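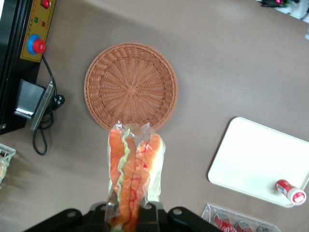 Vuritz is a task-level planning and execution package for robot arms that handle packaged goods on a tabletop. It takes a written goal, such as placing a bagged item in a basket, and turns it into a sequence of grasps, moves and releases, which it then monitors through a camera mounted at the wrist. The package was written by Valtteri Kauppinen and Zodwa Cele at the software firm Adovau, and is now maintained with outside contributors.

Vuritz does not drive motors. Joint-level control is left to the arm's own controller, and the package communicates with it through a thin layer called the arm bridge. The current stable branch is version 6.

History

Kauppinen began the project as a replacement for a set of hand-written scripts, each of which covered one item and one destination. Moving a tray by a few centimetres meant editing several of them. The first internal version kept the scripts but read positions from a shared table of detected objects. Cele joined soon afterwards and rewrote the sequencing code as a behaviour tree, the structure the package still uses.

The name was chosen from a list of unused project names and has no particular meaning. Early documentation spells it in capitals.

Version 2 introduced the wrist camera as the main source of perception. Earlier releases had relied on a fixed overhead camera, which lost sight of the item whenever the arm passed over it. Panagiotis Mitsotakis-Vlachou contributed the calibration tool that made the change practical. The overhead camera is still supported but is turned off by default.

Architecture

The software runs as four processes that exchange messages over a local bus. The perception process publishes a list of objects with their estimated poses. The planner reads the list and the goal and produces a tree of actions. The executor runs the tree, and the monitor compares each new camera image with what the current action is expected to produce.

Goals are written in a short text format. A goal names an item, a relation and a destination, and may carry conditions such as a minimum clearance or a maximum approach speed. Names are matched against a catalogue file kept with the installation. An item missing from the catalogue can still be moved if the operator marks it on the screen, although the planner then falls back on a generic grasp.

Perception

Objects are divided into three handling classes: rigid, deformable and transparent. The classes are not exclusive. A clear bag of carrots and lettuce is both deformable and transparent, and its pose is stored as a coarse outline instead of a fitted box. While the bag is held, the outline is updated from the wrist camera, and the planner uses its furthest point when working out clearance over the rim of a basket.

Transparent fixtures are treated separately. Depth sensors often return the surface behind clear plastic, so a stepped acrylic stand can be recorded as empty space with packages hanging above the table. Vuritz deals with this through fixture models. The operator supplies the tier heights and depths once, and the perception process then fits the model to the bright edges in the image. Items found above a tier are snapped to its surface.

Printed text is used as a secondary cue. Lettering may be upside down from the camera's point of view, so the reader tries each candidate label at several rotations before reporting a match. Two chocolate bars lying nearly end to end on the same shelf would otherwise tend to merge into one long object; finding the brand name on each wrapper lets the process split them. 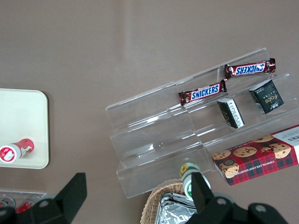
Planning and control

The planner searches over grasps first and paths second. For each candidate grasp it checks that both fingers have room to close, that the wrist can reach the release pose, and that the camera will keep the destination in view for the last part of the approach. The third check can be relaxed, but doing so disables the monitor for that step.

Boxes standing upright on a narrow shelf receive a lower speed limit and a straight vertical lift. Crinkled foil packages are given a wider finger opening, as their outlines are unreliable under bright light. These rules are kept in a plain text file and many sites change them.

If the monitor reports a mismatch, the executor pauses the arm and asks for a fresh object list. It will replan a step twice before handing control to the operator. Emergency stop circuits are outside the scope of the package -- they are wired to the hardware and Vuritz only reads their state.

Tooling

A companion program, Feridis, records runs and plays them back with the planner's decisions shown beside the camera image. It can also rerun the perception process on stored images, and this is how most catalogue changes are tested. The regression set supplied with version 6 contains 3,971 stored images, labelled under a scheme drawn up by Oratile Mokgethi.

Feridis was at first part of the main package. It was split off in December, ahead of the version 6 release, so that it could be installed on a computer with no arm attached.

Limitations

The fixture models assume a flat, level table. Cylindrical items lying on their sides are a known weak point, as a small can or bottle may roll when first touched and the pose held by the planner is then out of date. Reshma Coetzee has published a patch, usually called the Coetzee filter, that delays finger closure until two successive images agree. It is available as an option and adds a short wait to every grasp, including those of items that cannot roll.

Wicker baskets can also cause trouble. The open weave and raised rim produce noisy depth readings, and the release height is normally set by hand.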